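Handout 6: Looking after the Zustham kitchen cell

Welcome back, everyone! Before we touch any settings this week, please open the Delo simulator, load the kitchen and let the arm come up over the counter with its fingers wide open, just as you would if you were checking a real one on the bench.

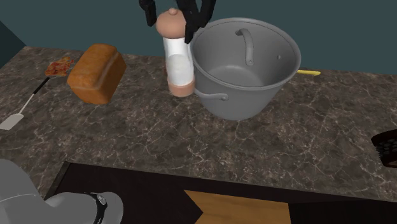

Fig. 1. Open fingers on either side of the pepper mill, before the grip check.

Now, the finger check. Look at the gap on both sides of the mill, close slowly, and write down the reading in your log (mine was 198 on the first try, and I was very pleased with it). If one finger touches well ahead of the other, open up again and redo the zero on page 18.
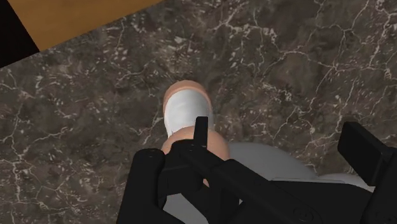
Once the zero is saved, swing the wrist camera around and run the same check with the gripper pointing down at the floor, fingers still spread. Keep the arm speed low whenever the human figure is loaded, please! Logs go in the Hesmont folder.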